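Steiner Household Trials: Call for Participants

Spring round, living room and dining table sessions

We are looking for adults who will let us watch an ordinary table get cleared, and who won't clean it up for us first.

That second part matters more than you might think. We ran a short round in February and most of what we got was useless. People read "household study" and wiped everything down the night before. What we recorded was a lot of bare tabletops and one very nice bowl of pears. If your plan is to impress us, please save yourself the trouble and save us the drive.

What the study is about

Steiner is a small research office. We look at how people deal with small stuff on shared tables: snacks, wrappers, mugs, bottles, toys, things that came out of a box and never went back in. We want to know what gets picked up first, what gets moved from one side to the other and called tidy, and what is still sitting there when the person says they are finished.

There is a whole shelf of books telling you how this works. Start with the trash. Start with the big things. Touch every item only once. We have read them, and we have yet to find the evidence behind any of it. The Nisau Method, which several applicants have mentioned to us with great warmth, rests on a survey in which people were asked how tidy they felt. We don't much care how tidy you feel. We care where the mug ended up.

We are also not convinced by our own ideas. Heidrun Thaler, who runs the sessions, thinks that soft things get handled first because they are pleasant to hold. Rahel Lüthi, who does the analysis, thinks this is wishful thinking built on a few good-natured people and their kids' toys. They have agreed to stop arguing until there is more data, and you would be the data.

The kind of table we want

A tablecloth is fine. Patterned is fine. Lace is fine, and we would like more of it, as small objects on a busy pattern seem to get missed and we would like to find out if that's true or just something Heidrun says. Opened boxes should stay opened. A torn lid is a torn lid. Leave the candy in its wrapper, the drink in its mug, and the remote wherever it landed.

The table below is about right. There's a squishy toy with a brown tuft, foil-wrapped things in a clear wrapper, a red-and-white box torn along the top, a strawberry mug, and a plastic bag with something dark in it. Most of the February tables had nothing like this much going on.
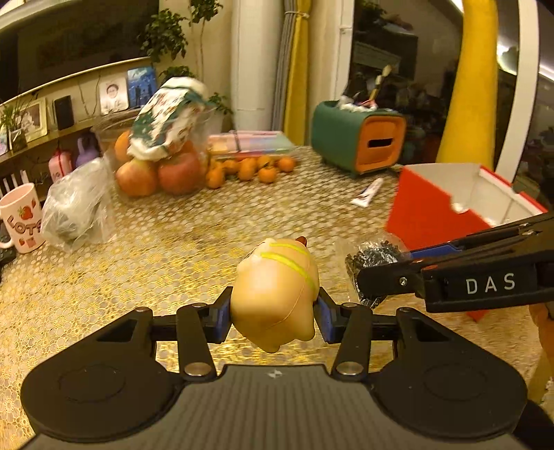
What a session involves

One session takes an afternoon. Two of us come to your home. You clear the table at your own speed, in your own way, then sit down and go through what you did with Rahel. She will ask why you put things where you put them. "I don't know" is an acceptable answer, and we trust it more than most of the others.

After that, we put the items back on the table and ask you to clear it a second time. People find this annoying. We know. A single run tells us almost nothing, because anyone can have an odd day, and we would like to see if your habits are really habits.

Sessions are recorded. The recordings cover the table, and hands, sleeves, knees and chair backs near it will show up too. If that bothers you, this is not the study for you, and we would prefer to hear it now.

Who can take part

You must be 18 or older and live in Testano or Esteck. You need a table that is used every day by at least two people. Renters, owners, students and people living with their parents are all welcome. Pets are welcome if they stay off the table. Children may be at home, but we can't record them, so someone else has to keep them busy in another room.

Please don't apply if you:

work in home organizing, or sell storage products
took part in the February round
are planning to move before the end of the summer
want advice on your home. We don't have any.

What you get

We pay 210 dollars for a completed session, meaning both runs and the talk afterward. If you stop partway through, you get half. We pay by bank transfer after the visit. No gift cards, no prize drawing, no discount on anything.

If we break something of yours, we pay for it. Tell us beforehand about anything you would hate to lose and take it off the table. This is the only clearing up we want you to do ahead of time.

What you don't get

You won't get a tidier home. You won't get a personality type, a score or a certificate. We will send you a short summary when the work is done, and it may well say that we found no clear pattern. Plenty of studies of this sort end that way and then get written up as though they hadn't. If that happens to ours, we'll say so on this page.

How to apply

Send us a message through the contact form with the word TABLE in the subject line. Tell us who uses the table, what is on it right now, and when it was last completely clear. A photo helps. Take it before you read the rest of this page again and start having ideas.

We had 341 applications last time, and many of them were the same three paragraphs about loving order. Two plain sentences will do better. Please don't attach a resume.

We reply to everyone, though not quickly. If we think your table fits, Heidrun will call you for a short talk and then offer you some dates. Expect her to ask what you would normally leave lying around, and expect her to doubt the answer.

Your data

Recordings are stored on our own machines and seen only by the project staff. You can ask us to delete yours at any point before the summary is published. After that we can delete the recording but we can't pull your results back out of the totals. Read the consent form properly before you sign it. It is four pages long and we will wait while you do.

Page last changed 2022-04-21. Places still open in both towns, more of them in Esteck.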